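Misereo User Guide
Section 4: Setting up budgets and bill reminders

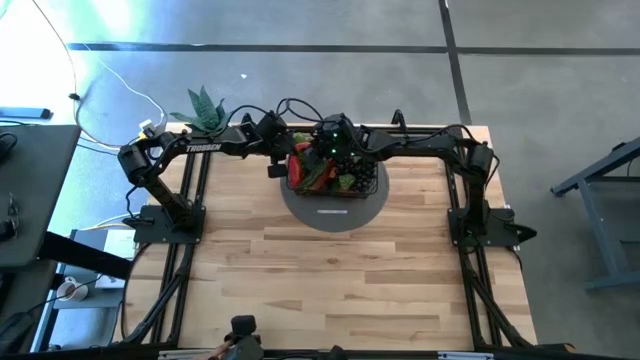 Before you start this section you should have at least one account in Misereo with an opening balance. If you skipped that part, go back to Section 3 and add your main current account first. Budgets can be created without an account, but they will show a zero spend until there is something for them to read.

A budget in Misereo is a limit placed on one category or a group of categories for a set period. It doesn't move money and it doesn't stop you entering a payment that goes over the limit. It only compares what you have spent with what you said you would spend.

4.1 Choosing your budget period

The period applies to every budget in the file, so set it before you create any.

1. Open the file you want to work with.
2. Go to Tools, then Preferences, then the Budgets tab.
3. Under Period, choose Weekly, Monthly, Four-weekly or Custom.
4. If you chose Monthly, enter the day the month should begin. Most people use their payday.
5. Click Apply.

If your start day is the 30th, Misereo uses the last day of February for that month and returns to the 30th in March. The budget for the short month is not reduced.

Note: Custom periods must be at least seven days long. The longest period allowed is 368 days, enough for a full year plus a few days of overlap when bills fall late.

Caution: Changing the period after you have created budgets recalculates all past periods. Your transactions are not altered, but old budget reports will no longer match any copies you have printed. Make a backup first (File, Back Up Now).

4.2 Creating a budget

1. Click Budgets in the left-hand panel.
2. Click New.
3. Type a name. Names can be up to 30 characters long and may include spaces.
4. Tick the categories to include. Ticking a main category also ticks everything beneath it. You can untick the ones you don't want.
5. Enter the limit in the Amount box. Use figures only, without the pound sign.
6. Choose which accounts the budget should read. The default is all accounts marked as Everyday.
7. Click Save.

The new budget appears in the list with a bar beside it. The bar is green up to the warning level, amber from the warning level to the limit, and red past the limit.

A category can belong to more than one budget. If you have a Food budget and a Household budget, and both include Groceries, each grocery payment is counted in full in both. The total line at the foot of the list counts it once.

Transfers between your own accounts are left out of all budgets. A payment to a credit card account is a transfer. The purchases on the card are what count, on the date you made them. If you don't keep your card as a separate account, enter the monthly card payment as ordinary spending and split it across categories (see 4.4).

4.3 Setting the warning level

1. Select the budget and click Edit.
2. Move to the Warnings tab.
3. Enter a percentage in the Warn me at box.
4. Tick Show on start-up if you want the warning to appear when the file opens.
5. Click Save.

A warning is shown once per period for each budget. To see it again, right-click the budget and choose Reset Warning. Setting the percentage to 0 turns warnings off for that budget, and the amber part of the bar is not shown.

4.4 Splitting one payment across several categories

Supermarket receipts are the usual case, where food, clothing and a birthday card go through the till together.

1. Find the payment in the account register and double-click it.
2. Click Split.
3. On the first line, choose a category and type its share of the total.
4. Press Tab to move to the next line and repeat.
5. Check that Left to assign reads 0.00.
6. Click OK.

You can't save a split while there is an amount left to assign. If you are a few pence out and don't want to hunt for them, click Round Off and the difference is added to the largest line.

A single payment can have up to 10 split lines. For anything longer, enter it as two payments with the same date and put the shop's name in both so that a search finds them together.

4.5 Carrying money over

By default each period starts afresh. With carry over switched on, anything left at the end of a period is added to the next limit, and any overspend is taken off.

1. Select the budget and click Edit.
2. Tick Carry over.
3. Choose Unspent only, Overspent only, or Both.
4. Click Save.

Carry over begins from the current period. It does not look back at earlier ones. To bring in a sum from before, type it in the Starting amount box. Overspending can be entered with a minus sign.

Carry over is useful for things like car repairs and presents, where little is spent for months and then a lot at once. A Presents budget set to Unspent only will have built up a fair amount by December.

4.6 Adding a bill reminder

Reminders are kept separately from budgets, but a bill with a category will be shown as a pale section on the budget bar until it is paid.

1. Click Bills in the left-hand panel.
2. Click New.
3. Enter the payee and the amount. For bills that vary, tick Estimate and enter your best guess.
4. Choose the account it will be paid from.
5. Enter the next due date and how often the bill repeats.
6. Under Remind me, enter the number of days before the due date. The default is 4.
7. Choose a category.
8. Click Save.

When the reminder appears you have three buttons. Enter puts the payment in the register and moves the bill to its next date. Skip moves the date without entering anything. Later closes the reminder until the next time you open the file.

Note: Misereo does not pay bills. Clicking Enter only records the payment in your file. You still need to pay the bill through your bank or by direct debit.

If a due date falls on a weekend, the reminder uses the date as typed. To have it moved, open the bill and set Weekends to Before or After. Bank holidays are not recognised and must be changed by hand.

4.7 Sharing a budget between two people

Two people can use the same file, though not at the same moment. Each person has a user name, and the register shows who entered each payment.

1. Go to File, then Users.
2. Click Add and type the person's name.
3. Choose Full or Entry Only. An Entry Only user can add payments but can't change budgets, bills or preferences.
4. Click Save, then ask the new user to set a password the first time they open the file.

In the sample file supplied with the program, Evanthia Papadakis is the Full user and Kalliopi Panagiotou is Entry Only. Open it from Help, Sample File if you want to try the settings without touching your own records. The Rent and Phone bills in it are set up for you, and the Holiday budget has carry over switched on.

Caution: Keep the shared file on one computer or on a home network drive. If it is stored in a folder that copies itself between computers, and both are open, the later save replaces the earlier one. Misereo can't merge the two.

4.8 Printing and exporting

1. Click Reports, then Budget Summary.
2. Choose the first and last period.
3. Click Preview.
4. Click Print, or click Export and choose CSV or PDF.

CSV files use a comma between columns and a full stop for pence. If your spreadsheet puts everything into one column, choose Semicolon in the Export window and try again. Colours and bars are left out of CSV files.

4.9 If something looks wrong

The budget shows nothing spent
Check that the account is ticked on the budget's Accounts tab. Savings accounts are not ticked by default. Check also that the payments have a category. Payments marked Unsorted are not counted in any budget.

The amount spent is too high
Look for a payment entered twice, once by hand and once from a bank download. Select both lines and choose Match from the Edit menu. The downloaded line is kept along with any notes you typed.

A refund has not been taken off
Refunds must use the same category as the purchase. If the refund is entered under Income it raises your income and leaves the budget as it was.

A bill keeps appearing after it has been paid
The payment was typed straight into the register, so the bill's date has not moved on. Click Skip once.

The bar stays amber after the limit is raised
Press F5 to refresh the list.

Continue to Section 5, Loans and credit cards.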